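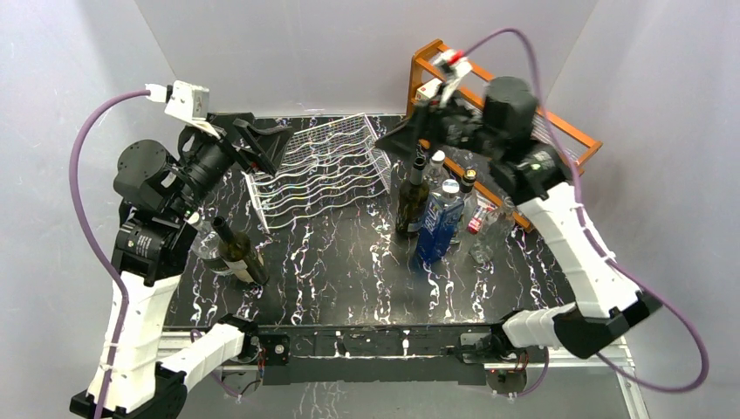 Project report: How a single song is released
Student: Themis Tzanetos
2020-04-08

In this project I followed the release of "Melport", the second single of the pop duo Doucette, which came out in March on the small label Rokard. My question was how much the listeners of the first single helped the new one.

I used two sources: the play numbers which the label shared with me, and a short survey among students. I received 130 answers. The song had 1656 plays in its first week, while the first single needed a month to reach 1000. Most of the students who knew the song had heard it in a playlist of the music blog Tretix, and only a few of them remembered the older single.

The chorus is very easy to sing, and I think this helped too, but my survey did not ask for it. In the next part of the work I would like to interview the singer, and to compare the radio version with the longer album version.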